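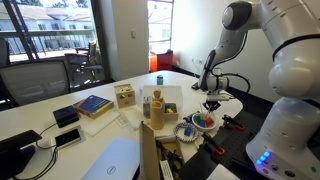 Do you need to know how to code before you join a student robotics club?

You don't need any coding at all to start, and most of the people who turned up with me in August had never written a line of it. What you need is one free evening a week and a fairly thick skin, since a robot will do precisely what you told it to in front of everyone you know.

I joined the Wimel club at Vekness College because I'd missed the sign-up for rowing (true story, and my mum is still a bit sad about it). There were 15 of us that first night, squashed along one side of the room, and I remember thinking the arms were much bigger than I'd expected. You see them in videos and they look dainty. Then you stand beside one and its elbow is level with your face!

The first month is all safety and slow movements. You learn where the stop button is, then you learn it again with your eyes shut, and then you get to move the arm to a spot and back, which sounds dull and had me grinning the whole bus ride home. After that you get put in a team and handed a task for the Mancuso Challenge, our end-of-year competition against Prurard. Prurard have beaten us twice. We don't love them.

Our task was tidying. Pick up a small thing, put it where it belongs, go back for the next one, and do it with a table full of other stuff in the way. I figured we'd have it sorted in a fortnight.

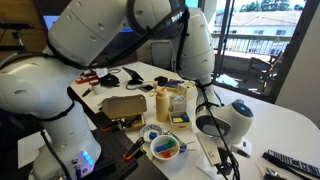
We did not have it sorted in a fortnight. My team's first go at a pickup missed by the width of a thumb, the second one pushed the block clean off the table, and the third was going beautifully until I leaned on the space bar. We kept a log of every attempt in a shared spreadsheet, colour coded, and by the time we felt ready to show anyone we were up to attempt 312. I've read the notes column since. One entry just says "why".

What got us moving was slowing down and talking it through. Before each run somebody would say out loud what the arm was meant to do, step by step, as if giving directions to a visitor. "Go over the bowl. Open. Down. Close." You'd be amazed how often we found the mistake right there, before pressing anything (usually we'd forgotten "open"). 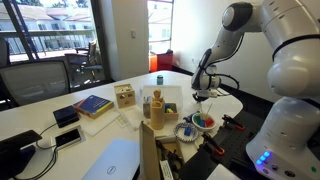 Picking what goes on the table is its own job, and I've grown weirdly fond of it. Blocks are the friendly option, all flat sides and bright colours, and everyone wants to begin with them. Put a block by itself on a plate, like the little blue one on the plate with the patterned rim, and a beginner has a decent chance. The bowl is a different story. Everything in there leans on everything else, and once you've got thin sticks poking up out of it the gripper has to come down past them to reach the coloured pieces. I'd give a new team the plate for a week and then let them loose on the bowl.

The Mancuso Challenge is on December 1, 2018, in the main hall at Vekness, and each team gets 12 minutes, including set-up. That's less than it sounds when you're hunting for a cable. We've practised set-up with a kitchen timer and our best is eight minutes, so that's where my evenings are going at the moment. If you come along, I'll be the one keeping both elbows well away from the keyboard. New members can sign up at the Wimel table by the door, and there'll be a sausage sizzle out the front from lunchtime.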